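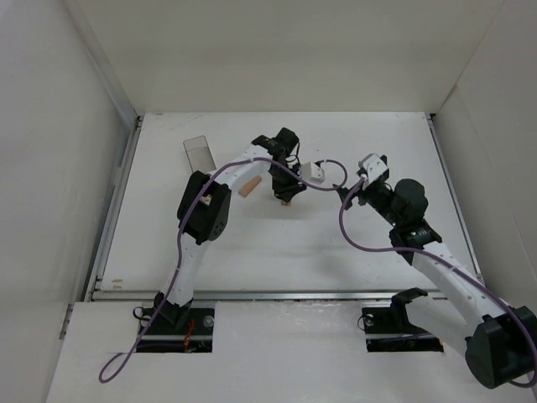
2018-01-12

Up at a quarter to seven. Snow overnight but not much, and the street was already plowed. Had oatmeal and the last of the pears. The car started on the second try.

Got to the building before Wian and let myself in. The heat had been off all night and the room was cold enough that I kept my coat on until nine. Made coffee, turned on the lights, and went through yesterday's list to see what I hadn't done. Most of it.

Started with the blocks. The new ones came from Gudis on Wednesday in a box with far too much paper in it, and I hadn't opened the bags yet. I tipped them out on the side bench and sorted them by eye first, then with the calipers. They are plain wooden blocks, tan, no finish, small enough to close a hand over. Out of the whole order 73 are good. The rest have a corner knocked off or a face that isn't square, and I put those in a coffee can. Wian says they can go in his stove. I would like to keep a few for shimming the bookcase at home.

The edges on the good ones are sharper than on the old set. I did a light pass on them with fine paper, just enough that they don't catch, and wiped the dust off with a dry rag. A damp one raises the grain and then you have to sand again, which I learned with the first batch before Christmas. It took most of an hour and a half. I like that kind of work in the morning. I had the radio on low, a program about bridges, and didn't take in much of it.

Wian got in at nine thirty with snow on his boots and walked it all the way across the floor. He had been to the bank. He looked at the blocks and said they looked like the old blocks. They do, really.

After that I turned to the table. The white top shows everything. There are smudges toward the back that I can only see when I bend down and look across it toward the light, and I am fairly sure a lot of them are from my own hand. Leaning over to reach something at the back, I put my palm down without thinking. I have caught myself at it three times this week. The walls on the three sides are paler than I remembered from the can. They were supposed to match the top and they don't quite. The top is a true white and the walls are a little warmer. Wian can't see the difference. I see it every time I sit down.

The brown stain near the left edge is still there. It is small. I've tried dish soap, then rubbing alcohol, then baking soda made into a paste and left on through lunch. The paste did nothing except leave a ring, and then I had to clean off the ring. I think it's tea, and I think it's my tea, from the evening in January when we stayed late and I had my mug where I shouldn't have. So last week, in other words. It feels longer. I haven't told Wian it was me and he hasn't asked. There is a melamine sponge at home under the sink and I've written it on my hand so that I bring it Monday. If that doesn't work I'm going to leave it alone.

Also to do: the strip of metal along the left side collects dust in the seam. A toothpick gets it out, a brush just moves it along. Same with the rail at the front. I'll bring toothpicks.

Lunch at the Amaral with Mafalda Abreu. She had the soup and I had the egg sandwich, and we split a slice of the almond cake, which was dry. She is still waiting to hear about the apartment in Nonder. The landlord wants another letter from her employer, the third one, and her employer is on vacation. She was calmer about it than I would have been. She asked what I was working on and I told her I'd spent the morning sanding blocks, and she wanted to know if they had letters on them. I said no. She said that was a shame and she would have paid more attention as a child if hers had been plain. I don't know what she meant and she had to get back before I could ask.

It cost more than it used to there. I paid for both. She got the last two.

Afternoon was the clear plate. It is a rectangle of plastic, see-through, and it stands on its edge toward the back on the left. It's very hard to see against a pale wall. I walked by it twice today looking for it, and it was in plain view both times. The trouble with anything clear is how it shows fingerprints and fine scratches and hides everything else. I have stopped using paper towels on that kind of plastic. They leave hairlines. The cloth that came with my glasses works well and I have now given up that cloth for good, so my glasses are filthy.

I asked Wian if we could put a line of colored tape along the top edge so we can find it. He would sooner leave it clear. We talked about it for longer than it deserved. We agreed I'd try tape on a spare piece first and he would look at it Monday. I already cut the tape. It's blue.

Then an hour of bookkeeping that should have been done before New Year's. The Ukness invoice was wrong again. They billed 2,017 and the quote was for 724, and when I called, the man on the phone said he could see that the two numbers were different. I said yes. He said he would have someone look into it. I asked for his name and he gave me an extension instead. I wrote it on the invoice and clipped it to the front of the folder so that it's the first thing I see. I'm not paying any of it until they send a corrected one.

Put the blocks away last. The good ones are in the shallow drawer now, in rows, with a piece of felt under them so that they don't rattle when it opens. I left room at one end for the old set, but the old set is a hair taller and I don't want them mixed up. I thought of marking the bottoms in pencil. Then I thought that would be one more mark to clean off something. They can have a cigar box. I have 6 of those at home from Uncle's things, all empty, all still smelling of cigars, and this would be a use for one.

Wian left at four to get his daughter from swimming. I swept up his snow, by then just grit and dry salt, and did the bench, and took the trash down. The paper from the Gudis box filled a whole bag. The bin behind the building was frozen shut and I had to hit the lid with the side of my fist. Hand is a bit sore tonight.

Stopped at the store on the way home for bread, eggs, onions, and light bulbs. Forgot the bulbs. The hallway has been dark since Sunday and I've gotten used to going along it with one hand on the wall, so there are probably smudges there too.

Made the onions into a sort of omelet. Called my sister, who didn't pick up, then she called back when I was in the bath. I'll try her tomorrow before noon. She wants to know about Easter already.

The sponge is by the front door in a plastic bag with the toothpicks, so I can't miss it. I washed my hand before I remembered what was written there, but I'd already put the bag out by then. Still need to pick out a cigar box. Bed at ten, with the book about the lighthouse, which I am not enjoying and am more than halfway through.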